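Section 4. When the base keeps rolling: the stale command fault

Read this section before you let anything you tuned in Grudstead loose on a real base. I wrote most of it in December, after I lost a good chunk of an evening to a robot that would not stop driving, and I've added to it every time somebody sent me a new way of making it happen.

4.1 What the fault looks like

You pause the simulator in the middle of a drive. You go get coffee, you come back, you hit resume, and the base takes off in whatever direction it was going before the pause. The planner thinks it has stopped. The status panel says IDLE. Meanwhile the wheels are happily turning and your robot is headed for the nearest piece of furniture!

The cause is pretty boring. Grudstead holds on to the last velocity command, and the watchdog that should throw it away runs on simulator time. Pause the simulator and you pause the watchdog too. Kikuchi (the planner) runs on wall time, so by the time you resume, it has given up on the goal and stopped talking. The old command is still sitting there looking fresh.

In the simulator this costs you a reset. On the Bukia base it costs you a shin or a cabinet door, and the same watchdog code runs on both.

CAUTION: Do all of section 4 in simulation first, all the way through. Don't test the fix on hardware "just quickly." I did, and Emanuel Hodoroagă had to grab the e-stop for me.

4.2 Before you start

You need:
Grudstead with the base driver loaded
The Braria apartment scene
Kikuchi running in its own terminal, so you can kill it separately
The command log switched on (it's off by default, which I grumble about in section 2)

4.3 Reproduce the fault

1. Load Braria and spawn the robot in the kitchen, facing the counter.

2. Leave the loose objects on the countertop. I know it's tempting to clear them off to make the scene load faster, but bottles are good witnesses. If the base bumps the counter hard enough to matter, the tall skinny ones are the first thing I check.

3. Wait for the objects to settle before you send a goal. Check that the floor between you and the counter has nothing on it. 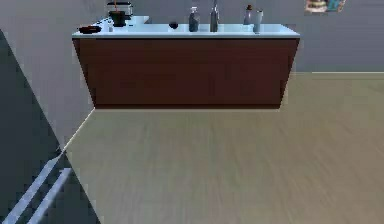 The Braria kitchen counter, with the open floor in front of it.

4. Send a drive goal straight toward the counter at the slow speed setting. Slow is plenty. The fault doesn't care how fast you go, and you want time to hit pause.

5. Pause while the wheels are still turning. If you pause after the base has braked, the held command is zero and you won't see a thing.

6. Leave it paused for at least 60 seconds of real time. Kikuchi's own timeout is shorter than that on a stock install, but people change it and forget.

7. Resume, and watch the command log next to the panel. If the log shows no new commands and the wheel speeds are above zero, congratulations, you have the fault.

NOTE: If the base sits still, try steps 4 to 7 again before you decide you're in the clear. On my machine it showed up in 11 tries before I stopped counting, but Horațiu Stanciu had a laptop where it came and went depending on how busy the processor was.

NOTE: A tall panel or open door close to the robot can hide a good part of the floor from you. Keep the top-down map open while you do this and trust the map for clearance.

4.4 Put the fix in

1. Stop Grudstead completely. A reload isn't enough, the base driver keeps its old settings.

2. Open the base settings and change watchdog_clock from sim to wall.

3. Set watchdog_timeout to 100 milliseconds. Longer works too, but the base coasts farther, and I like mine short.

4. Turn on zero_on_resume. This one makes the driver write a zero velocity before it accepts anything else after a pause. You want it as well as the wall clock. Each one catches a case the other misses, mostly when the network is slow.

5. Save, start Grudstead again, and read the first few lines of its output. You should see both settings echoed back. If you see only one, you have a typo, and the driver will not complain about it.

CAUTION: A short timeout on a bad wireless link makes the base stutter. If that happens, fix the link. Please don't just raise the timeout until the stutter goes away.

4.5 Check it in the dining area

Now do it again somewhere with more room. A counter stops a runaway base pretty quickly, so a short runaway and a clean stop can look nearly the same from the kitchen.
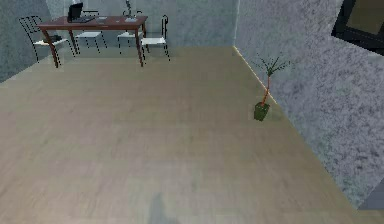
A runaway with nothing in its way is the one that scares me, so give the base a long straight line and leave the arm stowed for the whole test. Turning is where my first version of the fix fell over: the forward speed went to zero on resume but the rotation didn't, and the robot just sat there spinning like a dog chasing its tail. I use the potted plant over by the right-hand wall as my heading mark, and I aim for the bare boards to the left of it, well clear of the table and its wire-framed chairs. Line up on it, pause, resume, and if the plant slides sideways in your view when the panel says IDLE, your rotation isn't being zeroed.

1. Send a straight goal across the open boards. Pause, wait, resume. The base should stay put.

2. Send a turn in place. Pause halfway through, wait, resume. Same thing.

3. Send a curved path and kill Kikuchi's terminal while you're paused. Resume. The base should stay put and the log should say COMMAND EXPIRED.

4. Repeat the whole set 10 times. Yes, it's dull — put some music on.

If any run moves even a little, go back to 4.4 and check the spelling of zero_on_resume. It has underscores. I have typed it with hyphens more than once.

4.6 If it still moves

Look for a second publisher. A joystick node left running from yesterday will keep sending its last value, and the watchdog is right to let it through. List everything that writes to the base command topic and shut down whatever you don't recognize. After that, send me the command log and your base settings file, and tell me how long you were paused.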